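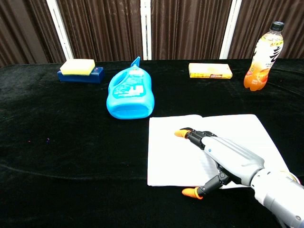 Most robot hands are taught to pick things up. The group at Druterwood, a small research lab that shares a building with a print shop, has spent the past year on what happens before that, in the second or so when a finger meets an object and the object has not yet gone anywhere. Their method is called touch-first planning, and paper is its hardest case. A bottle of orange drink or a detergent bottle on its side has a shape a planner can work with. An open notebook is almost flat, its pages are thin, and the hand has to come down over it with the orange fingertip stretched toward the middle and the thumb low near a corner of the page. Press too hard and the whole book slides. Press too lightly and the finger skates over the paper.

Ketsara Saithong started the project after a failed one. She had trained a model to grasp household goods from camera images alone, and it did well on anything with sides. Then she gave it an envelope.

"It kept choosing the envelope's edge, because that's where the contrast is," she said. "There's nothing to grab at the edge of an envelope. You have to move it first, or bend it, and the model had no idea that those were choices."

Her answer was to split the job in two. The first stage picks a place to touch and a direction to push, and that is all it does. It makes contact, moves the finger a few millimeters, and reads what comes back from the joints. The second stage takes those readings and decides what to do next: slide the object toward a table edge, pin it with one finger and lift with the other, pinch it where it is, or back off and touch somewhere else.

The backing off turned out to matter more than the team expected. In early versions the arm had one try. If the first touch was bad, it carried on with a bad plan. Karla Chávez, who wrote most of the second stage, added a rule that lets the system quit a contact and start over as many as three times. She put it in to protect the finger joints during testing and meant to take it out later. It is still there.

The training set is small by the standards of the field. The lab recorded 3638 contacts, all of them on a real arm with a person supervising. Each contact is stored with a camera view, the joint readings, and a label for how the object responded: slid, tipped, bent, stayed put. The objects are ordinary shopping. The team made a point of mixing thick and thin things on the same table, so the model could not assume that everything in one setup would behave alike.

The table covering is dark velvet, and that was argued over. Pieter De Bruijn, who looks after the hardware, wanted a hard, smooth top like the one in the lab's older work. Things slide on it in a predictable way. Saithong wanted cloth, on the grounds that homes are full of it and that cloth grips in one direction more than another. They recorded on both for a month and compared. A model trained only on the smooth top did poorly on velvet. A model trained on velvet lost very little when it was moved to the smooth top, so velvet stayed.

For the main test, the team set up 152 trials with objects the system had not been trained on. Half were flat or thin. Across the whole set, touch-first planning got the object into the hand in almost 70 percent of trials. The older camera-only model, run on the same objects, did about as well on bottles and boxes and much worse on everything flat.

The cost is time. A pick with the new method takes 10 seconds longer on average, most of it spent on the first contact and the pause to read it. For a factory line that would be a serious problem. Evelien Mulder, an engineer at Bruslow who has followed the work and is thinking about using it for sorting returned goods, said her company could live with it for awkward items only.

"We already have machines for boxes," she said. "The pile nobody's machine wants is magazines, thin packets and soft mailers. If it's slow on those, fine. Right now a person does them."

Aba Akolgo, the newest member of the group, is working on turning a single page, which the current system cannot do reliably. Two pages often come up together. She is testing a softer fingertip and a slower drag, and has begun recording a separate set of contacts on paper of different weights. She expects to have enough of them to retrain the first stage by July.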